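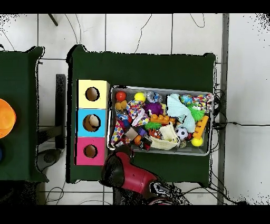 Step 3: Write the sorting rule before you run anything

Most sorting rules I get sent say "toys go in the boxes." That is a wish. With a tray of mixed toys and three boxes (yellow, blue, pink), a usable rule says which toy goes in which box, and what the arm does with one that fits nowhere.

Spiky balls, smooth balls and knotted rope are easy to name. Crumpled cloth is where rules fall apart. Decide now if cloth gets sorted or left on the tray, and put it in writing.

Step 4: Fix the count of a "success"

The Darkville checklist counts a pick as good once the gripper closes on something. I don't buy it. Count it when the toy is through the hole and the gripper is clear of the box. If a toy sits in the opening, write down "partial" and leave it out of the total.

We scored 225 picks both ways at Arkisia. The loose rule passed 113 more than the strict one did. Same arm, same day.

Step 5: Set the stop rule

Stop after 5 failed grasps in a row. Keep hands off the table until the arm is parked, even to nudge a ball. A nudged ball is a helped pick, and it goes in the log as one.

Step 6: Be suspicious of tidy trays

Vendors love to spread objects out. Ask for results on a packed tray, with things touching and overlapping – and ask who packed it. The Runov guide wants 900 trials before you quote a rate. Fine, but 900 trials on one layout tell you very little. Repack between runs and log each layout.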